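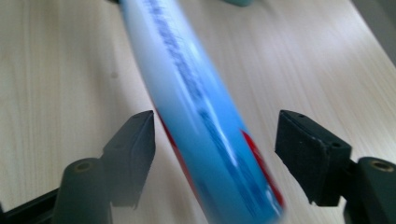

Bendside Household Support Program
Progress report to the Barta Fund
Reporting period ending 10th March

1. Purpose of this report

This report sets out the work completed under the Bendside grant during the reporting period, the position against the agreed targets, and the matters on which the Fund's guidance is requested. It covers the sorting and packing of toiletries and small household goods at the Zukberg Road storeroom. Deliveries to households are reported separately by the delivery partner, Dotport.

2. Work completed

A total of 587 household packs were made up and released to Dotport. Of these, 333 were standard packs and the remainder were family packs, which carry a larger quantity of soap, toothpaste and laundry products. All packs released in the period were checked against the contents sheet before sealing.

The sorting procedure was revised at the start of the period. Donated goods were previously shelved by donor and sorted at the time of packing. They are now sorted on arrival by type and by shape of container. Tube-shaped items, such as the white and blue one with red accents shown at the head of this report, are kept apart from boxed goods and placed in upright trays. Under the former arrangement they were stored flat beneath heavier stock, and a number of tubes split at the seam and had to be discarded. Losses of this kind have fallen since the trays were introduced.

3. Storeroom and equipment

Shelving on the north wall has been installed and is in use. The lower shelves hold liquids and other heavy goods, and the upper shelves hold paper products. The packing table has been moved closer to the loading door, and cartons no longer need to be carried the length of the room.

The purchase of 13 stacking trays was approved under the equipment line. All have been received. Labels for the trays were printed in house at no charge to the grant.

4. Position against targets

The target for standard packs has been met. The target for family packs has not. The shortfall is the result of a limited supply of laundry products, which are donated less often than personal care items and cannot be replaced by other goods under the terms of the contents sheet. An order has been placed with a wholesaler to cover the gap, and the cost falls within the approved supplies budget.

Stock records are complete for the period. The written guide to sorting, due with this report, is in draft. It will be submitted with the next report in May.

5. Matters for the Fund

Three points require a response.

5.1 The program requests permission to move the unspent portion of the training line to supplies. The amount is shown in the financial statement sent under separate cover.

5.2 Several donors have offered travel-size items. These are not listed on the current contents sheet. The program proposes to accept them and to include them in standard packs in addition to the full-size item.

5.3 Dotport has asked that cartons be limited to a single size to make loading easier. The change would require new cartons for family packs, and a quotation is attached.

6. Next period

Work will continue at the present rate until the wholesale order is received, after which family packs will be given priority. The shelf labels on the south wall will be replaced, and a full stock count will be carried out before the May report is prepared.

Submitted by the Bendside program office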